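Haldane Garment Care Label Corpus

Data card, version 7
Last revised June 2022
Maintainer: Hamish Innes

Summary

Haldane is a text corpus of care and composition labels transcribed from clothing and household textiles. Each record holds the wording of one label, the care symbols on it in coded form, and a normalized version of the fiber content. It was built to test parsers that turn label text into structured washing instructions.

The corpus contains text and codes only. Label scans are kept by the maintainer for checking and are not part of the release.

Contents

labels.tsv: one row per label, tab separated, UTF-8, Unix line endings
symbols.tsv: lookup table for the care symbol codes
fibers.tsv: lookup table for fiber names and their accepted variants
splits/: three lists of record IDs (train, dev, test)
CHANGES.txt: changes by version
LICENSE.txt

The test split holds 600 labels and the dev split holds 500. Everything else is in train. Splits are made by garment, so two labels from the same garment never land in different splits. Earlier versions split by label, and scores reported on them are not comparable with scores on version 7.

Fields in labels.tsv

record_id: string, stable across versions. IDs of removed records are not reused.
garment_id: string. Shared by all labels sewn into the same item.
category: one of outerwear, knitwear, shirt, trousers, underwear, bedding, towel, other.
layer: shell, lining, fill, trim, or whole. See the notes on multi-layer items.
text_raw: the label wording as printed. Line breaks are written as a vertical bar.
text_norm: lowercased, with expanded abbreviations and single spaces.
lang: two-letter language code, or "mul" when a label carries more than one language.
fibers: list of fiber code and percentage pairs, separated by semicolons.
symbols: list of symbol codes in printed order, separated by commas.
wash_max_c: integer, or empty if the label gives no temperature.
legible: full, partial, or poor.
annotator: A or B.

Empty means the label does not say. It does not mean "not allowed." A label with no bleach symbol has no bleach code, and a parser that outputs a prohibition for it is scored as wrong.

Transcription rules

Spelling mistakes on the label are kept in text_raw and fixed in text_norm. "Plyester" therefore appears in the first field and "polyester" in the second. Punctuation follows the label. Brand names, model numbers and addresses are replaced with the tokens BRAND, MODEL and ADDR. Size marks are dropped.

Where a label has faded, unreadable characters are written as a question mark, one per character if the count can be judged from spacing, or a single one if it can't. Annotators were told not to fill in missing digits from context, even when the percentages on the rest of the label would only add up one way.

Multi-layer items

Most of the hard cases come from outerwear. A padded coat may list a shell, a lining, a fill, a second fill for the sleeves, and a trim, and may do so on one long label or on several short ones stitched in a stack. We treat each printed block that starts with a part name as its own row and link the rows by garment_id.
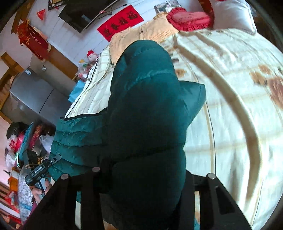

Care symbols are usually printed once for the whole item. In that case they go on the row with layer set to "whole", and the rows for shell, lining and fill have an empty symbols field. If a label prints separate instructions for a removable part, such as a detachable liner, those symbols go on the row for that part. A parser should read the row for the part first and fall back to "whole".

Fill is the least consistent field in the corpus. Down and feather are sometimes given as a ratio without a percent sign, in either order. We convert ratios to percentages only when the label names both parts. A bare "80/20" stays in text_raw and produces no fiber entry.

Symbol codes

Codes have a letter for the family and a number for the variant.

W: washing
B: bleaching
D: drying
I: ironing
P: professional cleaning

The variant numbers are listed in symbols.tsv and do not follow any published standard. Version 4 used a different numbering for the D family. A mapping from the old numbers is at the end of CHANGES.txt.

Symbols that could not be matched to the table are coded X0. There are 61 of these. Most are worn past recognition, and a few are house symbols used by a single manufacturer.

Collection

Labels came from two sources. The larger part was recorded at the Dandis repair workshop, where garments brought in for mending had their labels scanned flat before work started. The rest came from unsold stock at a secondhand warehouse run by Olteva. Owners were told about the scanning at drop-off and could decline. No owner information was stored with the scans, and garment IDs were assigned in random order.

Handwritten name tags and laundry marks were masked before transcription. If you find one that got through, send the record ID and it will be removed in the next release.

Annotation

Two annotators transcribed the labels in Trultell, using a form with the fields above. Annotator A did the bulk of the work. Annotator B did bedding, towels and all labels marked "mul". The dev and test splits were transcribed by both and differences were settled by the maintainer. Train was transcribed once, with spot checks.

Disagreements fell mostly in the layer field. "Body" was read as shell by one annotator and as whole by the other until April, when the guideline was changed to say that "body" means shell if any other part is named on the same garment. Older train rows were corrected by script. Some will have been missed.

Known problems

Outerwear is overrepresented compared with what people own, as zippers and torn linings are common reasons to bring something in for repair. Underwear is close to absent.

Rows marked "mul" have a text_norm that joins the languages in printed order with no separator. Language spans are not annotated.

Percentages do not always sum to 100. Where the label itself is wrong, the numbers are left alone. The script check_sums.py from version 5 was dropped because it treated these rows as errors.

wash_max_c is empty for hand-wash labels unless a temperature is printed. Users who need a value should set their own default.

Labels cut short by the wearer are marked partial. There is no field that separates these from labels that are merely faded.

Evaluation

Report exact match on fibers and on symbols separately. For fibers, order is ignored and percentages must match as integers. For symbols, order is ignored and duplicates are collapsed. Rows with legible set to "poor" are left out of the main score and may be reported on their own line.

Please state the corpus version next to any score.

License and contact

Text and annotations may be used and redistributed with attribution. The lookup tables may be used without restriction. Corrections should go to Hamish Innes with the record ID, the field name and the proposed value. Requests to add new categories are held until the next full version.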